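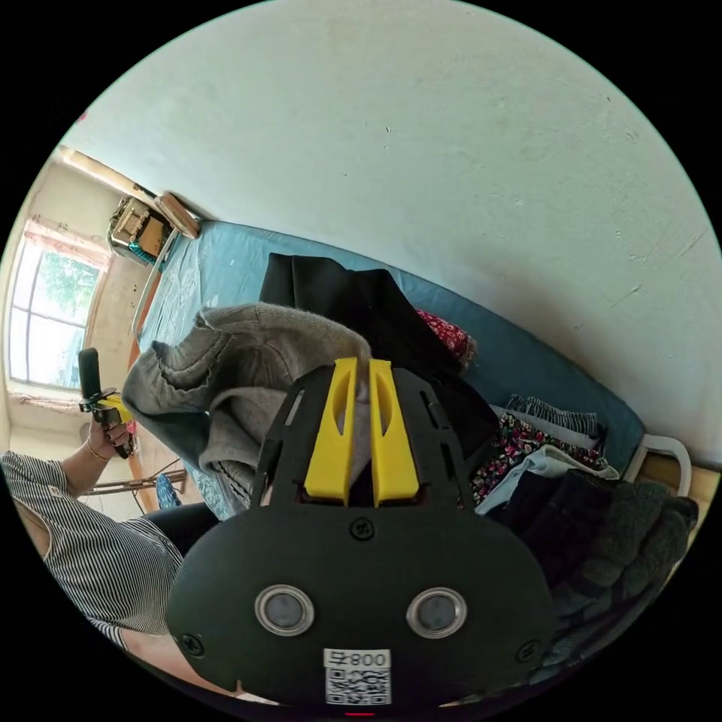
Reference from a firm that no longer exists

Job Hunting > Applications and forms

ruxandra_sima
I've been offered a stock control job at Rastatska, subject to two references covering the last five years. One is fine. The other has to come from Curkine, where I worked for just over three years until it went under in August. The office is a nail bar now. The phone number goes to a man in Fimdale who is sick of me.

I explained this on the form. Their HR system won't accept an explanation, it wants an email address ending in the company's name. I put one in that used to work and naturally it bounced, so now I have an automatic message saying my referee has "declined to respond" and would I like to nudge them.

I'm not sure how you nudge a nail bar. What do people normally do?

costel.dinu
Ring HR and talk to a person. The portal is there to stop you doing this, but there's usually a number on the offer letter, bottom of page two, in grey.

When you get someone, ask what they would accept instead. Don't offer anything first. You'll promise them your old payslips and your P45 and your swimming certificates and they'd have been happy with one payslip.

Jocelyn A
Was there an administrator or liquidator? If so they should hold staff records and can confirm dates of employment. They won't say you were lovely to work with but most references don't these days anyway. Mine from my last place was two lines and one of the lines was the address.

ruxandra_sima
There was a liquidator. I wrote to them about my holiday pay and got a reply to say I was creditor number 347. Haven't heard since. I could try again with a different subject line.

Saqib_F
Why not ask your old manager to do it from his own email? Personal reference, sorted in an afternoon.

zamfira_oprea
Please be careful with that one. I did recruitment admin for years and a manager writing from a private address is a character reference, whatever he calls it. Some employers take it, some will bin it, and one or two will get sniffy if it's dressed up as coming from the company. He can say he was your line manager and that the firm has closed. He can't sign it as operations manager of something that isn't there.

Saqib_F
He was the operations manager though. It's true.

zamfira_oprea
He was. Past tense. He puts "former" in front of it and everybody's happy.

Saqib_F
Seems a lot of fuss over one word. I've had three jobs on references from a mate who used to be my supervisor and not one of them rang him.

costel.dinu
That you know of.

Saqib_F
He'd have told me. He never shuts up.

Jocelyn A
I'm with Zamfira. It costs nothing to write "former" and it costs you an offer if somebody checks. Companies House is free to search and HR people do get bored.

You can also download your employment history from HMRC. It shows who paid you and for which tax years. I had to do this when a cafe I worked in vanished overnight with the till and, oddly, the chairs. The new place accepted it with no argument.

ruxandra_sima
I didn't know about the HMRC one, thank you. Does it give start and finish dates? The form wants the exact day for both and goes red if you leave it blank.

Jocelyn A
Mine had them, but my sister's was patchy for one job. Check it against your first and last payslips. If you still have your contract, that's better for the start date.

costel.dinu
And if you really can't find the day, tell them it's a best guess. A wrong date you've owned up to is dull. A wrong date they find for themselves gets a meeting.

Saqib_F
Fine, but I'll say this for the mate method, it's quicker than HMRC.

zamfira_oprea
Most things are.

Ruxandra, one more bit. Put it all in a single email to HR, short, with the documents attached, and ask them to confirm in writing that it meets the condition in your offer. Don't hand in your notice where you are until you've got that back. I've seen people resign on a "should be OK" and then spend 18 days with no job at all while someone looked for a form.

ruxandra_sima
I'm only temping at Ross at the moment so notice is a week, but point taken. Will ring tomorrow and report back.

ruxandra_sima
Reporting back. Was on hold for 27 minutes. Spoke to a very nice woman who had never heard of Curkine and asked if I was sure it had closed. I said I had been there for the closing.

She'll take the HMRC record, my last payslip, and a letter from my old manager with "former" in it. Sorry Saqib. She can't switch off the nudges, so I'll go on getting those until my start date and possibly afterwards.

Also the liquidator replied! Two lines. They confirm that I am a creditor.

costel.dinu
Frame it.

Saqib_F
Glad it worked out. I still say she wouldn't have noticed.

Moderator note: thread closed to new replies, it comes up a lot so we're leaving it readable.

Last updated: January 14, 2022

Reader comments

Pat in Fimdale: Same trouble here, except that my old firm was bought and the new owners say they have no records from before the sale. They found my address easily enough when they wanted the uniform back.

Dee: Does the HMRC thing work if you were self-employed for part of it? I had a year of doing gardens. My form wants a referee for that as well and I can't very well send them a hedge.

Morag T: Dee – I used my tax returns and a letter from a regular customer. They asked for the customer's job title. She's 84. We put "retired".

nightshift_ian: Keep your payslips, people. I threw mine out when we moved and have regretted it at every application since.

Contact the moderators | Forum rules | © Job Hunting board | Back to top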